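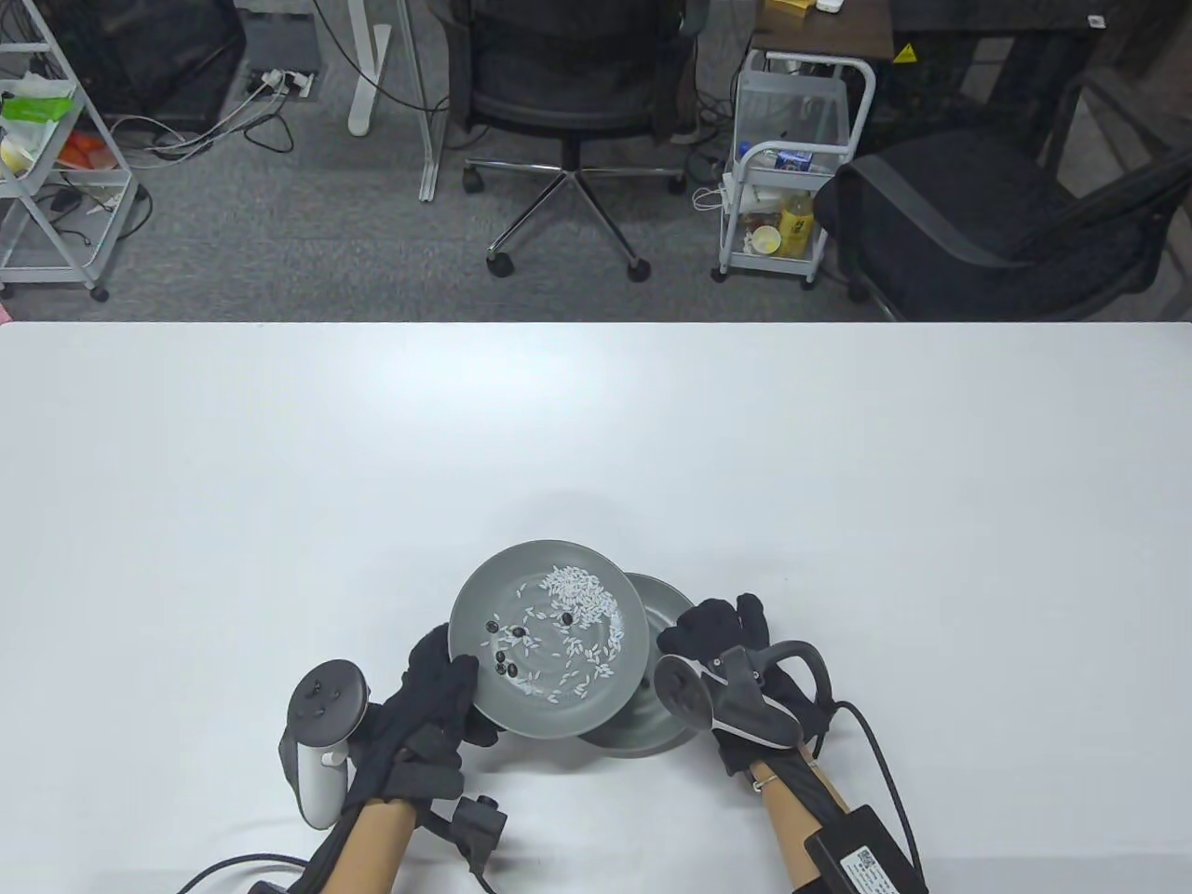

**Report of the Demonstration Office, Omdale Works, for the month of June**

The Office received from the kitchens at Medemetti a request that the machine be taught to clear plates. The request ran to one line. The reply, setting out the conditions under which plates might be cleared, ran to 2 pages and was approved without amendment.

Mr Mahfuz Mondal was appointed Demonstrator. Under the Torvik procedure, the Demonstrator wears the gloves and controllers and performs the task by hand, and the machine is afterwards given the record of his movements. He is required to work at an even pace and to refrain from any gesture he would not wish to see repeated.

The target was 800 clearances, with rice and beans as the approved remains. By the close of the month Mr Mondal had completed 876. Asked to account for the excess, he stated that he had not liked to stop while there was still rice.

Ms Cecilia Kyei, Reviewer, examined the record and raised a single objection. Before tipping each plate, Mr Mondal lifted it towards his face and held it there for a moment. The movement served no purpose known to the procedure. He was invited to explain it in writing.

His statement is attached to the file. It says that his grandmother cleared tables at the Ornero canteen for most of her life, and that she looked at every plate before she emptied it. She held that a cook was owed the knowledge of what had been left. He had not been aware that he did the same.

Ms Kyei considered whether the movement should be cut. The saving in time would have been slight, and she recommended that the record go forward whole.

The machine was installed at Medemetti in the last week of June. The kitchens report that it clears plates to the agreed standard. They report also that it raises each one first and waits, and that the cook has begun coming out to stand beside it.

The Office proposes no further action.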